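# Wosside Magnesium: things people ask us

Last tidied up March 20, 2024. If your question is missing, write to Su-chen Lam, who answers the post and has opinions about most of it.

**What is in a tub?**

Magnesium citrate, a capsule shell made from plant cellulose, and a little rice flour to stop the powder sulking in the machine. The large tub holds 300 capsules. We used to sell one of 900, until it became clear that people were buying it once and never speaking to us again.

**Citrate or glycinate?**

We make both. Citrate is cheaper and can be brisk on the bowels. Glycinate (sold as Fliltano, a name we paid for and now have to live with) is gentler and costs more. If you have had trouble with one, try the other.

**How many do I take?**

The label says 3 a day with food. Spread them over the day if your stomach complains. Taking six does not make you twice as relaxed, though it may well make you twice as familiar with your bathroom.

**Will it help me sleep?**

We aren't allowed to say so, and we don't know you. Some customers write to say they sleep beautifully. Others write to us at four in the morning, and we draw our own conclusions.

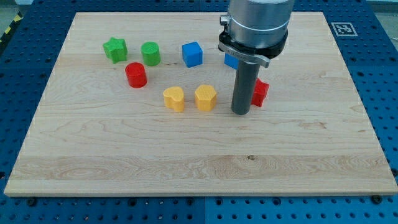
**Are the capsules hard to swallow?**

They are a standard size 0, a bit over two centimetres long, and most people manage with a good gulp of water. You can also pull one open and stir the powder into yoghurt, where it will taste faintly of chalk. We are often asked for a smaller tablet, or a friendlier one. Chi-keung Tsai, who runs production, would like it known that a plain round-ended capsule goes down better than anything with corners, and that if we pressed tablets in the shape of that green star, all five points of it, we would hear about every one of them. Chewables are being looked at.

**Can I take it with my other medicines?**

Ask your pharmacist. Magnesium gets in the way of some antibiotics and some thyroid and bone medicines, and the gap you need between doses depends on which. If you have kidney disease, don't start without talking to your doctor.

**Is it vegan?**

Yes, both kinds.

**What happened to the Sampaio blend?**

It had zinc and seaweed in it and smelled like a harbour. We sold 766 tubs and had a surprising number of fond letters. It isn't coming back.

**How should I store it?**

Lid on, somewhere dry, away from children. The bathroom cabinet is where everyone keeps supplements and is a poor place for them — all that steam.

**Do the shops stock you?**

Griltano carries the citrate in its larger branches, usually on the bottom shelf. Everything else comes from us by post.

**Can I return an opened tub?**

Within the month, yes, if it has disagreed with you. Send it back with a note. The note can be short.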